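Ghazala Mughal has spent $800 and most of her Friday nights since March on a cable-routing build she calls Flekik. I asked whether the thing was any faster than her own hands. "No," she said. "Not even close."

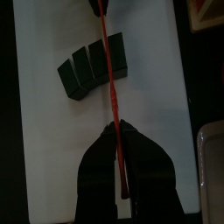

Red cable in the gripper, comb block behind it.

She wants neat wiring without the sore thumbs. I've heard that before, usually from people with a garage full of parts. "Two arms was greedy," she admitted.
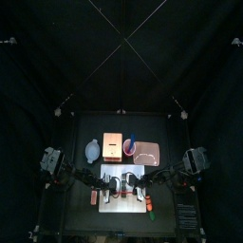 My doubts didn't bother her. "Ask me in 9 months," she said. I will.

Recent
Kinnunen shelf rails, revisited
Is a $499 arm worth it?
Bralovberg shed tour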